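**Progress report for May, household chores project**
Prepared by Impi Toivonen, Trondutby office
For Saimi Salminen, Mudeck

Dear Saimi,

Thank you for the comments on the last report. You asked me to write less about the software and more about one question: can a machine do ordinary chores in a home today? I try to answer it with what we know in May.

**Where we are**

The short answer is "some parts of some chores." Our Jakano arm can pick up a cup from a clear table and put it on a shelf. It does this well when the cup stands upright and has free space on every side. When the cup lies down, or other things touch it, the result is much less certain. I would not leave the arm alone with a normal kitchen table after breakfast.

In this period we recorded 300 demonstrations of clearing a table and packing things into a box. All of them were done by people with hand-held grippers. After checking, we kept 200 for training. Most of the rejected ones had a simple problem: the person moved too fast, or the fingers hid the object at the moment of the grasp. I have asked the team to work more slowly, and the newer recordings are already better.

**What is difficult**

Soft things are still our largest difficulty. A mug has one shape, and the model learns it quickly. A bag or a cloth has a new shape each time it is touched. The Kudo planner wants to know where the object ends, and for a plastic film it often gives a wrong answer. Light reflections make this worse. For this reason we moved the work in May from hard objects to soft ones, even if the numbers in our table will look weaker for a while.

Packing is also harder than clearing. A person who puts a sponge in a box pushes the other things aside without thinking. Our arm does not yet do this. It waits for an empty place, and in a half-full box it sometimes waits until the time limit.

Work at the table with the bath pouf and with the plastic bag:

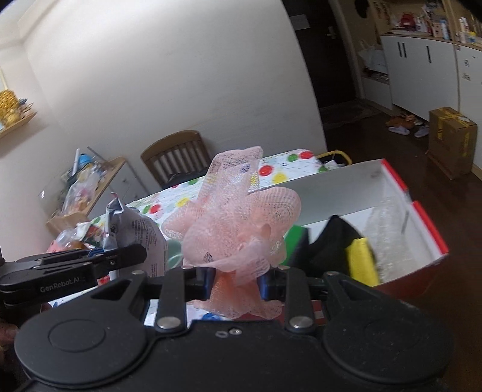
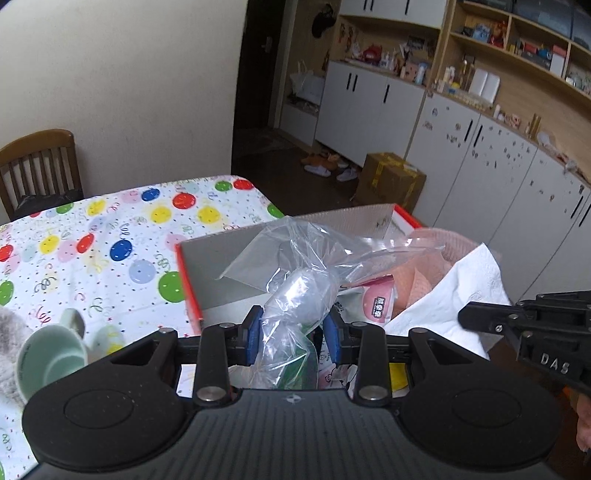 The second difficulty is the order of the work. People who clear a table do not follow a fixed list. One begins with the large items, another with whatever is nearest. The model has learned a mixture of both habits, and it changes its plan in the middle. We tried to give it a fixed order. It became steadier, but also slower, and it stopped completely if one item from the list was missing. We will keep the free order and add a rule that it must finish one object before it looks at the next.

**Shop-floor part**

You also asked about the shop. There the situation is easier in one way, as the boxes and shelves are always the same. But the staff expect a speed that we cannot offer. My advice is to wait with the shop trial until the packing task works at home. I know this is later than we wrote in the plan, and I am sorry for the change.

**Next period**

- Two more homes for recording, both with small kitchens.
- Thinner finger pads, to be tested on bags and film.
- A repeat of the half-full box test, with the same objects as before.
- A written guide for new people who record.

We need no extra money for these steps. I do need a decision from you about the second Jakano arm, which is still reserved for the shop. If we may use it for the home tasks, one arm can hold the box while the other packs. Please let me know before the next order goes out.

With kind regards,
Impi Toivonen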